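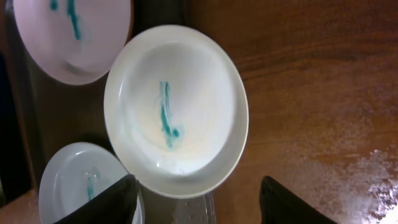 OK so week two with the Hetstead arm on loan, and I have opinions. Thread, because a few of you asked if the dish clearing kit is worth it.

Setup took me one evening. The arm was easy. The Pagano gripper add-on was not - the cable guide is a tiny plastic clip and I dropped it behind the radiator twice.

White plates with teal on them are my go-to test now. Glossy rims plus a glossy table, so plenty of glare for the wrist camera to deal with. Plates that overlap are way harder for it than plates sitting apart.

Numbers for the nerds: 272 clean picks out of 300 tries. 11 of the misses were it grabbing two rims at once. No breakages, which I did not expect!!

Things I like: the black fingers have just enough give, and you can open them wider in the app without redoing the whole calibration.

Things I don't: it's slow. Also the app logs me out every single day, why.

Yuxi Xu asked about bowls. Shallow ones are fine. Deep ones, it kinda noses at the side and gives up.

Support was great btw. Friederike Hellwig walked me through the firmware update on a call and stayed on till it finished.

Would I pay full price? Not yet. I'd rent it again in September though - they're promising a faster mode by then. Gonna try mugs next.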